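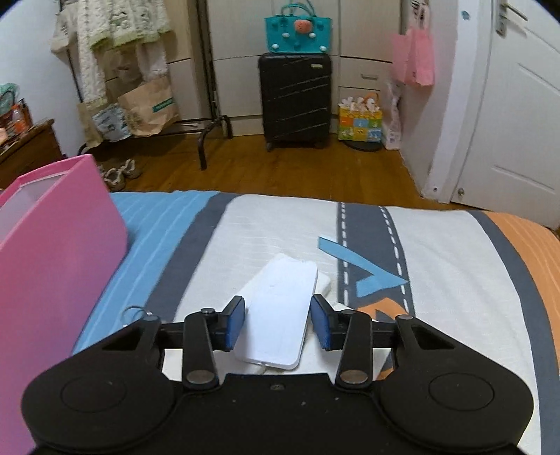

Step 4. Tune the grasp detector

Okay, now the fun part! Open Plonder and load your recording. I always start with the overlapping stuff, like the white flat pieces stacked between the blue pads, since one mask loves to swallow the whole pile.

4.1 Set the mask threshold to 90. (Ruba Tarawneh runs hers at 98, but I lose thin edges that way.)
4.2 Turn on Split Overlaps and hit Relabel.
4.3 Scrub through and fix any label that jumps between pieces.

Note: Striped or printed bedding can throw off the edge finder, so I switch Texture Filter to High for that.

Caution: Don't close Plonder while it's relabeling. You'll lose the whole pass, and yes, I've done it!

4.4 Tag your container. I drew one region around the inside of the pink box and gave the remotes their own class, separate from the white pieces.
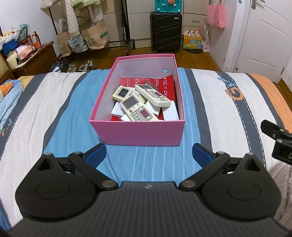
Can I change the threshold after I've exported?
Go back to 4.1, change it, and export again with the same name. Plonder keeps your hand-fixed labels and only redoes the rest.

4.5 Export to Urkine format and move on to Step 5.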